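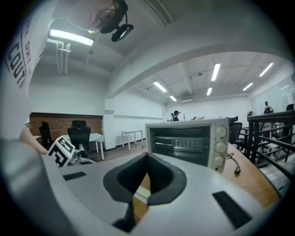

A person leaning over, with a small white cube printed in bold black squares.

Setting Up a Shared Worktable for Standing and Seated Work

Occupational Safety Office, Hinojosa Institute

Applies to: all shared worktables in the Nudine and Prarberg buildings, including fixed-height benches

Leaning forward for long periods is the most common cause of the neck and lower back complaints reported to this office. Most of these complaints can be prevented by setting the table height at the beginning of a shift and placing the work within easy reach. The procedure on this page takes a few minutes the first time and less once an employee knows his or her own measurements.

Employees with an existing injury, a medical restriction, or a pregnancy should request an individual assessment before following the general instructions.

What you will need

A tape measure marked in inches
A pencil and a strip of masking tape
A footrest or anti-fatigue mat, if one is assigned to the room
The setup card for the table, normally kept in the sleeve on the left leg

Tape measures and blank setup cards may be signed out from Room 236 in the Nudine building. Cards for the Prarberg building are held at the front desk.

Step 1. Find your elbow height

Stand upright in the shoes you will wear for the work. Let your upper arms hang at your sides and bend your elbows to a right angle, with the forearms level. Ask a coworker to measure from the floor to the underside of your elbow. Write this number on the setup card.

Do not raise the shoulders while the measurement is being taken. If the number seems high, relax, let the arms drop, and measure again. For seated work, repeat the measurement while sitting on the chair you intend to use, with both feet flat on the floor or on the footrest.

Step 2. Decide what kind of work you will be doing

The correct table height depends on the task as well as the person. Choose the description that fits the greater part of the shift.

Fine work, such as soldering, sewing, labeling, or small repairs: set the surface 2 inches above elbow height. The forearms should be supported.

Light work, such as sorting, packing small items, or filling out forms: set the surface at elbow height or slightly below.

Heavy work that calls for downward pressure, such as sanding or sealing cartons by hand: set the surface several inches below elbow height, so that body weight can be used.

If the object being worked on is tall, measure to the point where the hands will be. A deep box on a table set for light work will place the hands much too high, and the table should be lowered to allow for it.

Step 3. Adjust the table

Zolton crank tables. Clear any loose items from the surface. Unfold the handle beneath the front edge and turn it clockwise to raise the table or counterclockwise to lower it. Stop when the top surface matches your target height. Fold the handle back under the table before starting work. A handle left out at knee level is a tripping and bruising hazard and will be noted during inspections.

Powered tables. Check that no chair arm, stool, or drawer is under or over the table edge. Press and hold the up or down button. The table stops as soon as the button is released. If it reverses on its own, it has met an obstruction. Remove the obstruction and lower the table fully before trying again.

Fixed benches. The height of a fixed bench cannot be changed, and blocks must not be placed under the legs. Taller employees should use one of the bench-top risers. Shorter employees should use a standing platform, which must be wide enough to allow a full step to either side.

Mark the final height with a short piece of masking tape on the table leg and write your initials on it. Tape should be removed when an employee is reassigned.

Step 4. Arrange the work area

Stand or sit in your normal position with your elbows close to your body. Sweep each forearm across the table in an arc. The area covered is the near zone. Now extend each arm without bending at the waist and sweep again. This second, larger area is the far zone.

Place items used every few minutes in the near zone. Items used a few times an hour may go in the far zone. Anything else should be stored off the table. Parts bins should be tilted toward the user where the stand permits.

The piece being worked on should be directly in front of you. Work placed to one side causes twisting, and employees tend not to notice it until the end of the day. If a written procedure must be followed, put it on a stand beside the work and not flat on the table behind it.

Step 5. Check the lighting

Many people lean over their work to see it better, even when the table height is correct. Before starting, look at the smallest detail you will need to see. If you move your head toward it, add a task lamp. Position the lamp on the side opposite your writing hand so that the hand does not cast a shadow on the work, and angle the head of the lamp down until the bulb is out of sight.

Overhead fixtures in the Prarberg building were last replaced in 2000 and are dimmer near the north wall. Employees assigned to those tables may request a second lamp without a supervisor's signature.

Those who wear bifocal or progressive lenses often tilt the head back to use the lower part of the lens. Lowering the work slightly will help. If it does not, ask an eye care provider about glasses made for the working distance.

Step 6. Set up for standing or sitting

For standing work, place the mat so that both feet fit on it completely, and keep its edges flat. Place one foot on the footrest and change feet from time to time. The knees should be relaxed.

For seated work, adjust the chair after the table has been set, beginning with the seat height and then the backrest. The thighs should be close to level and there should be open space between the thighs and the underside of the table. Drum stools without a backrest are acceptable only for short tasks.

Change position at least once an hour. Where the work allows it, alternate between standing and seated tasks during the shift.

Step 7. Review after the first hour

Stop and note how you are working. Reset the table or rearrange the work if any of the following is present:

Your chin is close to your chest
Your shoulders are raised
You are resting your stomach or hips against the table edge
Your wrists are bent upward
You have moved the chair or mat forward since you began

Make one change at a time and allow a short period of work before making another.

Tables shared by several people

At change of shift, the departing employee lowers or raises the table to the neutral mark, clears the surface, and returns the setup card to its sleeve. The arriving employee begins at Step 3 if his or her measurements are already on file. There are 58 adjustable tables in the two buildings, and each has its own card. Cards should not be moved between tables.

When two people must work at the same table together, set the height for the taller person and provide a platform for the other. Both should be able to reach the work without leaning across each other. If this cannot be arranged, the task should be divided or moved to a wider bench.

Reporting a problem

A table that drifts, rocks, makes a grinding sound, or will not hold its height must be taken out of use. Attach a red tag, write the fault on the tag, and notify the office by the end of the shift. Do not attempt to tighten the lift column.

Discomfort that continues after two adjustments should be reported to your supervisor, who will arrange an assessment. Appointments are held in Room 236 and last half an hour. Bring your setup card and, if possible, a sample of the item you work on.

Next scheduled revision of this page: November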